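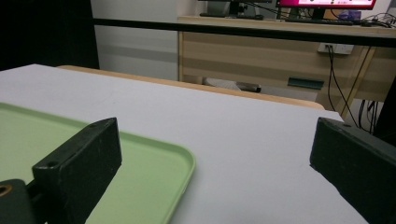

Cakska Two-Hand Teaching Kit

The Cakska kit is for recording two-handed tabletop tasks by hand, with no robot arm in the room. The operator holds one gripper in each hand and does the job at normal speed. The recordings can then be used to train a pair of arms fitted with the same fingers.

Lanham sells the kit to labs, training shops and small integrators. It ships as two handheld grippers, a head camera on an adjustable band, a recorder box, and all cables.

What the grippers do

Each gripper is worked with a finger trigger. The opening between the fingers follows the trigger directly, so a light squeeze gives a light close. A camera on the gripper body looks out past the fingers and records whatever the operator is reaching for. Finger opening and gripper position are logged along with the video.

The fingers are solid black blocks with flat inner faces. They are meant for dishes, trays, boxes, folded cloth and other household or light packing items. They are a poor choice for needles, loose screws or anything thinner than a coin. For that kind of work, order the Cultetti narrow fingers, sold separately. Changing a pair takes one hex key and roughly 10 minutes, including the opening calibration.

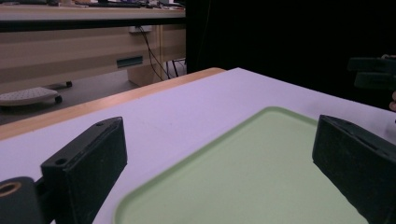

Left and right grippers are not interchangeable. The mounts are mirrored, and the recorder expects each one on its own port. If they are swapped at startup, the recorder shows a port warning and will not begin a session. Plug them in the right way around and restart.

Recording a task

Set the objects out, put on the head camera and press the start pedal. Hold both grippers still above the table until the tone sounds. Do the task, bring both grippers back to the start position and press the pedal again. The recorder saves the three video streams and the gripper logs as one episode.

For a new task we suggest 50 good episodes before the first training run. Move the objects a little between episodes. Delete any episode in which an item is dropped, unless you want the drop and the recovery in your data. Two operators can share one kit, but the head camera has to be leveled again at each change.

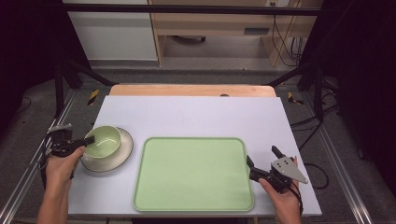 A first task should use a few large, rigid items and a plain surface. Place them within easy reach of both hands, and leave enough room at the sides to bring the grippers in low. A light green bowl on a saucer with a tray next to it, laid out on a white tabletop, makes a good starter set: the black fingers stand out well against all of it, and the bowl has a rim they can close on. Add soft items later. Shiny metal and clear plastic are harder and should wait until the simple tasks train well.

Table and frame

The kit does not include a table or frame. Any steady table will do. If you want fixed rails and posts around the work area, the Iyer frame set fits tables up to 50 inches wide. Keep cables clear of the operator's feet and leave slack at both wrists.

Specifications

Grippers: 2, one left, one right
Weight, each gripper: 22 oz
Cable length: 10 ft
Cameras: 3 (one per gripper, one head)
Recorder power: wall outlet, adapter included
Warranty: 18 months

Ordering

Kits are built to order. Orders placed now ship in October. Replacement fingers, pedals and cables are kept in stock and can be added to any order. Schools should send a purchase order before checkout to get the education price.

Page updated September 2, 2021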